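# Small specks and gray scuffs on a white closet door – touch up or repaint?

Posted in Walls, Paint & Finishes

We rent out the downstairs half of our house and the last tenants left at the end of January. I want new people in by the first week of next month, so I'm trying to keep the list of jobs short.

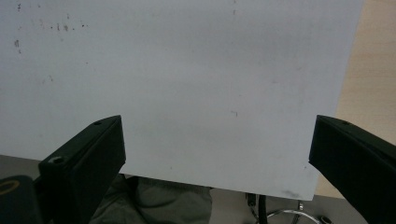 The walls in the hallway and the small bedroom were painted two years ago with Prollia matte white, the washable kind, and the closet doors were done with the same can. The walls are mostly fine. The doors have picked up a lot of little dark specks and some gray scuffs, mostly at hand height and along the bottom where shoes and the vacuum hit them.

What I've tried so far:

- Damp microfiber cloth. Took off some of it.
- Dish soap in warm water. A bit better.
- One of those white eraser sponges. It got the scuff off but left a shiny patch about the size of my palm, which I now can't stop looking at.

I still have a third of a can left, stored in the garage over the winter. It got well below freezing out there. My questions:

1. Is there a way to clean the rest without making more shiny spots?
2. Can I dab paint on the bad marks only, or will it show?
3. Is the old can still OK to use?

The doors are flat, no panels, and they lift off the track easily. I'd like to do this on a Saturday and not lose the whole weekend to it.

– prelness_lane

---

## 3 answers

### Answer from Calum Farquharson (14 votes, accepted)

The shiny spot is called burnishing. The eraser sponge is a very fine abrasive, and on a matte finish it flattens the surface so the light bounces off it differently. You can't clean your way out of that. It needs paint.

For the marks you haven't touched yet, start with the mildest thing and stop as soon as it works:

- Soft cloth, warm water, a few drops of dish soap. Wring it out hard. Wipe in one direction and don't scrub circles.
- For scuffs from rubber soles, a clean pencil eraser used lightly. Try it on the back of the door first.
- For anything greasy, a little baking soda on the damp cloth. This is an abrasive too, so light pressure, and rinse it after.

Give it a full day to dry before you decide. Damp matte paint looks patchy even when nothing is wrong with it.

On dabbing: it works for specks if you use a tiny artist's brush, keep the paint inside the mark, and feather the edge with a dry fingertip. It doesn't work for anything bigger than a dime, at least not when the paint is two years old. The old coat has yellowed or grayed a little and the new spot will look too clean. With the shiny patch you already have, I'd repaint that whole door face and leave the others alone if they clean up.

Since they lift off, lay the door flat on two sawhorses. Sand it by hand with 220 grit, wipe off the dust, and put on two thin coats with a foam roller. Four hours between coats is enough in a heated room. You can have it back on the track by dinner, but don't let it rub against anything for a few days. Matte takes longer to harden than it does to dry.

As for the can, bring it inside overnight and stir it for a good five minutes. If it comes back smooth, brush some on a piece of cardboard and let it dry. If it looks like cottage cheese, or if the test patch dries grainy, it froze and it's finished. I'd expect yours is gone, but check.

One more thing: next time, use satin on the doors. It costs the same, and it wipes down without leaving tracks. I did 7 doors for my sister in satin and she has cleaned them plenty with no trouble.

> **Comment, prelness_lane:** The can was cottage cheese. Bought a new quart. Two of the doors cleaned up fine with the soap, so only one is getting painted.

> **Comment, Calum Farquharson:** Good. Do the edges first, then the face.

### Answer from hatch242 (3 votes)

I'd repaint all of them. If you do one door it'll look whiter than the ones next to it, and then you'll be doing the rest anyway in a month. I've been through this in two apartments.

Also, skip the foam roller. A short nap mohair roller gives a better finish on a flat door. Foam leaves little bubbles if you go too fast. I use the Kavo ones and wash them out.

> **Comment, Calum Farquharson:** Mohair is fine too. Depends which way the doors face – if they don't catch daylight side by side, you won't see the difference.

### Answer from macb_tom (0 votes)

Just use toothpaste. Works on everything.

> **Comment, hatch242:** Toothpaste is abrasive. It'll do the same thing the sponge did.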